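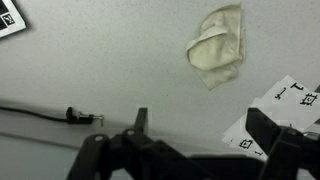
*Lectura: 2 minutos*

Cuando Morenike Ekwueme dejó Wodport en septiembre, me enteré por un mensaje de voz de un antiguo compañero que hablaba bajito desde el baño de la agencia. Así funciona este sector, ¡vivimos de comunicar y las noticias propias las susurramos!

Yo pasé por Wodport hace años, cuando aún éramos 40 personas y pedíamos la comida al mismo sitio todos los días. Ahora son 300 (con dos plantas y una recepción en la que te ofrecen agua con pepino) y Morenike dirigía la parte creativa entera. Se ha ido a Imcombe, una marca de té que hasta hace nada contrataba sus campañas fuera y que quiere hacerlas en casa.

– Me cansé de presentar – me contó por teléfono –. Quería quedarme a ver qué pasaba después con las ideas.

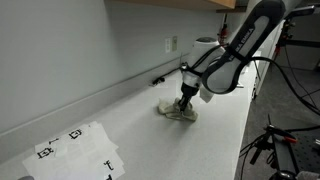
**AGENCIAS Y MARCAS**

La entiendo perfectamente. En una agencia te enamoras de un cliente durante tres meses, te aprendes hasta el nombre del perro del director comercial y luego llega otro concurso y adiós. Su última campaña allí, la de los colchones Pornar, tuvo 130 versiones del guion. Ella guarda la primera, que según dice era la buena – y yo, que la he leído, le doy la razón.

Su puesto lo ocupa Ekene Effiong, que viene de Osagie y tiene fama de contestar correos a las seis de la mañana. Hablé con él un rato y me pareció más tranquilo de lo que cuentan. No piensa cambiar los equipos hasta que termine la campaña de primavera, aunque sí quiere acortar las reuniones de los lunes, cosa que le habríamos agradecido muchísimo en mi época.
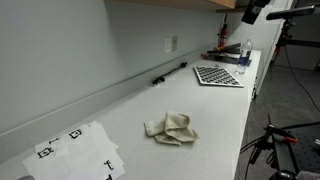 Lo que más me intriga de estos saltos es el primer día en el sitio nuevo, sin equipo y sin nadie que te explique dónde se piden los bolígrafos. Morenike llegó a Imcombe con una libreta y el portátil casi sin batería, y se instaló en una sala de paso mientras le buscaban despacho. Cuando me lo contaba me imaginé justo una encimera larga y gris como esa, con los dos enchufes juntos en la pared, porque yo también he escrito campañas enteras de pie, pegada a la corriente y con el café haciendo equilibrios. Ella dice que esa semana le cundió más que todo el verano. Ya tiene despacho, y el té, me asegura, es gratis.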